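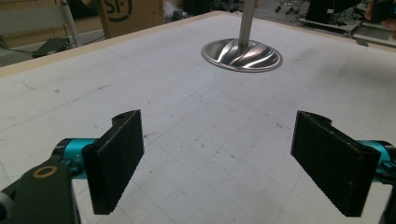 Yupin Duangkaew would like more people to talk about tabletops. A good work surface, in her view, is one you stop being careful with after the first week, and she has a lot to say on how you get there.

She built her first gridded table for the shared workroom at Skuneo, and she still lights up talking about it. "I love a white top with a pale grid on it! You put something down and you know right away if it's straight," she says. "But the lines have to be faint. Go too dark and your eyes are worn out by lunch."

Then there is the edge. Yupin is a big fan of a raised wooden border – she has put one on 14 tables now – and she likes it in a light color next to the white. "Screws roll. Pencils roll. I spent years on my knees under benches, and I'm done with that."

What about the scuffs and specks? She laughs. "Oh, they come, and they come fast. I wipe the top down with a damp cloth and a little dish soap, and whatever is left can stay. Scrub too hard and you smudge the grid, and then you're really sorry."

Pongsak Mahawong, who shares the Cunby shop with her, would happily sand and repaint every January. Yupin won't hear of it. Her oldest top has gone four years without new paint – "and it's the one everybody wants to work at," she says. Next up is a longer table, 80 inches, with the same border all the way around.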